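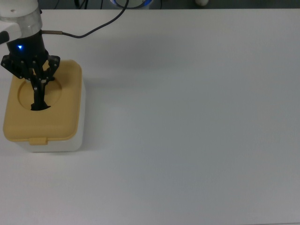
Glare is the most common complaint in shared study rooms, and it is usually measured at the eye of a seated reader. This project measured it at the work surface instead. The question was how much light a desk sends back toward the reader when the finish, the lamp height and the lamp angle are varied one at a time. A plain white tabletop was taken as the base case. Darker finishes were compared against it.

## 1. Setup

Four sample boards were cut to the same size and finished differently: matte white, gloss white, light gray and oiled oak. The lamp was a Vavwood desk model with a fixed color temperature and a single brightness setting. It was clamped to a vertical rail and could be set at any height up to 70 cm above the board. Readings were taken with a Burier handheld luminance meter, held on a tripod at the eye position of a seated adult.

The room was blacked out. Background light was recorded before each run and subtracted from the result. The meter was zeroed at the start of each run – the October pilot showed that it drifts as it warms up.

## 2. Procedure

Each board was measured at 13 lamp positions. Five readings were taken at each position and the median was kept. The lamp was left on for 24 minutes before the first reading so that its output could settle.

Yuzhen Cui wrote the script that sorts the readings and flags any set with a spread above 5 percent. Flagged sets were measured again on the same day.

## 3. Results

Gloss white gave the highest peak values at every lamp height. The peak was narrow and moved across the board as the lamp was tilted. Matte white had a lower peak but a higher average, and its values changed little with angle. Light gray followed the same curve as matte white at a lower level. Oiled oak was uneven: readings along the grain differed from readings across it, and the two should be reported separately in any later work.

Raising the lamp lowered the peak on all four boards. The effect was weakest on matte white.

## 4. Limits

Only one lamp was used, and paper was not placed on the boards. The Ren model for predicted discomfort assumes a uniform background, so its scores for the oak board are listed in the appendix but were not used in the ranking. Measurements in the Ovasness reading room, with daylight present, are still to be done.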